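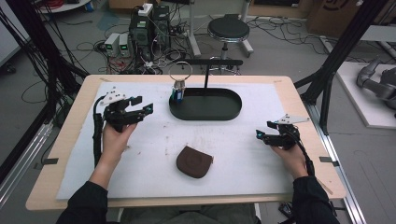 Photo: Ruba Abou Jaoude / Girnby Support

Ticket 1542
Product: Plodton hand-held gripper pair, evaluation kit
Customer: Rizk
Opened by: Ruba Abou Jaoude
Assigned to: Hadi Kassab
Priority: normal
Status: closed, with one item passed to product
Opened: 2019-03-29

Summary
Right gripper drops out of recording partway through a session. Left gripper keeps going. Customer is in the evaluation period and wants this settled before deciding on a purchase.

Ruba Abou Jaoude (Rizk)
We have the two-gripper evaluation kit and have been using it at a table for small-object work. The operator sits, holds one gripper in each hand and works over a white sheet clipped to the tabletop. Current task is a stand with a ring and a small cylinder hanging off the crossbar, plus a brown pouch on the sheet. Photo attached so you can see the layout and where the cables run.

The problem is the right unit. A session starts normally, both indicators come on teal, and both streams show in the recorder. At some point the right stream stops. The recorder says "R: no data" and the session carries on with the left only. No alarm, no pop-up. We have lost whole sessions this way because the operator is watching the table and not the screen.

If we stop and unplug the right cable at the computer and plug it back in, it comes up again. It has happened with two different operators. We are on the software that came with the kit and have not changed any settings.

Hadi Kassab (Girnby Support)
Thanks Ruba, the photo helps. A few questions before I suggest anything.

Are both grippers plugged straight into the computer, or is there a hub?
When the right stream stops, does the light on the gripper go out, change colour or stay teal?
Does it follow the gripper or the cable? Please swap the two cables at the gripper end and run the same task.
Please send the recorder log from a session where it failed. It is in the logs folder next to the session files.

Ruba Abou Jaoude (Rizk)
Straight into the computer, no hub. Light stays teal when the stream stops. Log attached. Will do the swap this afternoon.

Hadi Kassab (Girnby Support)
If the light stays on, the unit still has power, so I would look at the data side first. The log shows the right device disappearing and not being asked for again. The recorder tries a reconnect once and then gives up, and that single attempt came too early to catch it.

The port itself could also be at fault. When you do the swap, leave the computer end alone so we change one thing at a time.

Ruba Abou Jaoude (Rizk)
Swap done. With the cables exchanged at the gripper end, the recorder now loses "L" and the right is fine. So it looks like the fault stays with the cable that used to be on the right, or with its port.

Hadi Kassab (Girnby Support)
Agreed, that clears the gripper. Next step is the computer end. Move the suspect cable to a different port and try again. Please also look at the cable along its length, mainly where it comes out of the gripper and anywhere it goes over an edge. In your photo the right cable drops past the right side of the table. There is a clip on that side holding the sheet. Check that the cable can't get caught on it when the operator reaches across.

Ruba Abou Jaoude (Rizk)
Different port, same result, dropped out again. Qusai Saliba ran the session and I sat at the screen. It went when he turned his wrist to come at the hanging cylinder from the side. I then wiggled the cable by hand near the plug at the gripper end and could make it drop every time. Nothing visible on the outside of the cable.

Hadi Kassab (Girnby Support)
That is good enough for me. Bad cable, most likely a broken conductor close to the plug. I am sending two replacements so you can change both sides and keep the good old one as a spare. No charge, the evaluation kit is covered.

Fitting notes:
1. Close the recorder before unplugging anything.
2. Push the new plug in until it clicks, then do up the collar by hand. No tool.
3. Leave a loose loop at the wrist, enough for the operator to turn the gripper fully over either way.
4. Fix the cable to the forearm or the sleeve with the soft strap in the bag. The strap takes the pull and the plug doesn't.
5. Run the cable off the side of the table clear of any clips.
6. Start the recorder and do the two-hand check under Devices.

While you are in there, open Settings, then Streams, and change "Reconnect window" from the default to 2000 ms. Turn on "Stop session on lost stream". It is off by default. With it on, the recorder halts and beeps if either side goes missing.

Ruba Abou Jaoude (Rizk)
Parcel arrived, only one soft strap in the bag. We used a strip of hook-and-loop on the other arm. Both cables fitted. The two-hand check passes.

One question on the setting. When the session stops on a lost stream, do we keep what was recorded up to then?

Hadi Kassab (Girnby Support)
Sorry about the strap, I will post another. Yes, everything up to the stop is saved and marked as partial. You can filter partial sessions out in the session list.

Ruba Abou Jaoude (Rizk)
We have now run 82 sessions on the new cables with no dropouts. Qusai pulled a plug on purpose in a separate test and the recorder stopped and beeped as described.

Feedback for the evaluation, as you asked for it. The grippers are comfortable enough for a long sitting and the operators picked them up quickly. The cables are the weak point. We would want the strap supplied as standard for both arms and mentioned in the quick start sheet, where it currently isn't. We also think the stop-on-lost-stream setting should be on from the factory. Anyone using both hands can't watch the screen as well.

Hadi Kassab (Girnby Support)
Passed on to Iida Kinnunen, who looks after the kit contents and the quick start sheet. The default setting is a software change and I have logged it separately as a request. No release date to give you yet. The evaluation period is extended to make up for the lost sessions. Ghassan Khalaf in sales will confirm the new end date by email.

Closing this one. Reply to the ticket email within 90 days and it will reopen under the same number.

Resolution: faulty cable, both cables replaced. Reconnect window raised, stop on lost stream enabled.
Open item: second soft strap to be posted to customer.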